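Votasance has moved its big December release again, the third new date since the summer, and we are all supposed to be excited. I'm not. A release date used to tell you when to buy a ticket. Now it's a press event, with a poster and a countdown – and often no finished movie behind it.

Josphat Kashindye, who books 20 screens for Raltard, told me he pencils everything in. I believe him. His customers have learned to do the same. 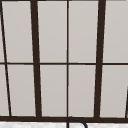 A dark-framed window above a faucet, in a computer rendering.

The studio says the delay gives the effects team more time. Maybe. It said that last time, and the new trailer looked the same to me. I'd sooner hear nothing until the thing is locked and the prints are on their way to theaters.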